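**Vulov build, shop meeting, Tuesday, 7 p.m.**

Present: Matúš Paulík (notes), Kulap Onsri, 4 members

**1. Bins.** Kulap wants both metal bins to stay clamped to the table between sessions. Taking them off means teaching the pick positions over again. Agreed. Anyone who needs the table asks her first.

**2. Cables.** Matúš will re-tie the black cables at the wrist before the next long run.
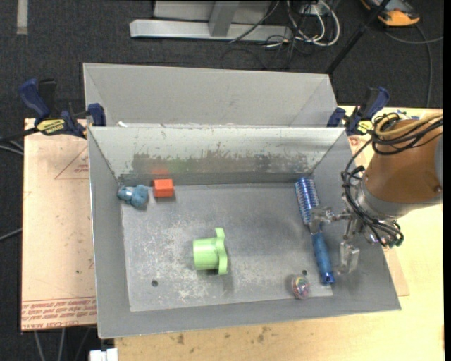
**3. Test objects.** The brush and the clear ball stay in the set. Kulap asked for more soft items. Matúš has a bag of old toys at home and will bring it.

**4. Run log.** 708 picks logged so far. Target is 800 by the end of August. Misses get written down too, with the object name.

**5. Money.** Halás quoted for spare finger pads. We will order 6.

**Actions**
- Matúš: cables, toys
- Kulap: order pads, put a note on the table

Next meeting same time, Trultcombe room.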